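The arm on bench 3, and the people who work next to it

Nabila Teoh has been taking computers apart for a living for eleven years, and she still gets excited about a good screw. "There are brands where you open the case and everything slides out, no tools, and you just want to shake somebody's hand," she says, laughing. "And then there are the ones somebody glued."

She leads the teardown floor at Skustley, a refurbishing shop in Kanville that takes in old office desktops, pulls out whatever can be used again and sends the remainder to be recycled. In August the shop put a robot arm on one of its benches. It runs on software called Mandagi, which the crew helped set up, and Teoh will happily talk about it through an entire lunch break. (She did. Her soup went cold.)

The idea came from the floor, she says. Her team had kept a notebook of the jobs that made their hands hurt, and the same few came up over and over: memory sticks, drive clips, stubborn little connectors.

"You do one of those and it's nothing. You do it all shift and you go home and can't open a jar," Teoh says. "So when the owners asked what we'd give away first, we had the list ready. We handed them the notebook!"

The first weeks were slow. The arm needed each case held in the same spot, and old office machines come in every shape. The crew made fixtures, threw some away and made more. Teoh remembers a whole afternoon spent arguing over a plastic block.

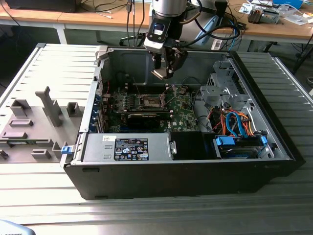
"Cables are what we still talk about most," she says. "A person just pushes them aside with a thumb and doesn't even know they did it. You have to explain that thumb to a machine, and wow, is that hard. I learned more about my own job in those weeks than in the years before."

A batch at Skustley is 96 desktops, and last month the shop took in more than 2000 machines. Teoh says the arm is still slower than her quickest people, and that's fine with her. What she likes is how the day feels now. One person looks after the arm and sorts what comes off it, and the others do testing and repair, the work most of them wanted when they applied. Everyone rotates, herself included.

Was anyone worried? "Sure. I was," she says. "I asked about jobs in the very first meeting, before anyone had finished their coffee." The owners agreed in writing that no hours would be cut because of the arm, and the paper hangs by the time clock. One coworker didn't care for minding a machine and moved over to shipping. Teoh misses him on the floor - he was great with laptops.

There are things she'd change. The alert tone is awful. Training took place after hours at first, which was hard on the parents in the group, and it has since moved to mornings. She'd also like pay to go up for people who learn to write the arm's routines, and she's bringing that up again at the next review.

Next on her wish list is a second bench for laptops. She already has a new notebook going for it, with four pages filled in, most of them about battery screws.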